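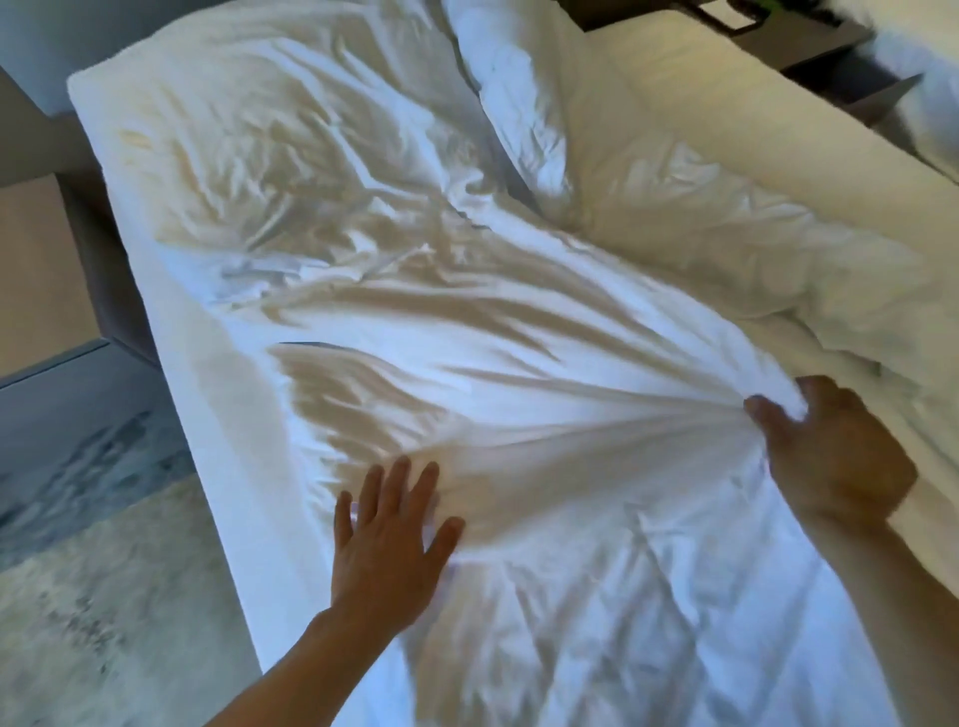 **Thread: Are high thread count sheets a con?**

**zahira_s**
Bought a set of Stiltoso sheets in the August sales, the "luxury hotel" ones, and they've already gone bobbly where my feet go. My old cheapies from uni lasted six years. Starting to think thread count is a number they print on the packet to make you feel better about the price. Has anyone paid proper money for sheets and been glad they did?

**RidwanP**
Depends what you call proper money. The big numbers usually come from counting every ply in a twisted yarn as its own thread. Same cloth, fancier label. I ignore anything that shouts about it.

**gintare_u**
Disagree a bit. I've had my Astedo percale set for 4 years, washed every week, and it's still crisp. It wasn't cheap but it wasn't silly either. You can't say it's all marketing.

**RidwanP**
I didn't say it was all marketing, I said the number was. What's the count on yours?

**gintare_u**
No idea, the tag's gone. So fair enough, I suppose.

**tarigan_sugeng**
Percale feels like sleeping in a business shirt. Sateen or nothing for me. And before anyone starts on bamboo, read the label — it's mostly viscose and you pay extra for a picture of a leaf.

**zahira_s**
The leaf got me once already, thanks.

My other gripe is depth. The packet says "fits most mattresses". Mine has a pillow top and the last corner is a wrestling match every single time. Then it pings off at 2 in the morning.

**larasati.j**
Measure the mattress with the topper on, then buy deeper than that. Do opposite corners first, head then foot on the diagonal. Works for me.

**tarigan_sugeng**
I've tried the diagonal thing and it made no difference whatsoever. If the sheet is too small it's too small. Those elastic strap clips are rubbish too, mine left marks on the fabric.

**larasati.j**
Well, it won't fix a sheet that's the wrong size, no. Did you measure?

**tarigan_sugeng**
I did not measure.

**RidwanP**
Zahira, how are you washing them? Bobbling on cotton that new makes me wonder if there's polyester in it. Check the small tag, the front of the packet can say "cotton rich" and mean anything.

**zahira_s**
Just looked. 80% cotton, the rest polyester. I paid over a hundred dollars for that. Colour me annoyed.

**gintare_u**
Take them back?

**zahira_s**
Receipt's long gone, but I'll email them tonight and see what they say. Not holding my breath.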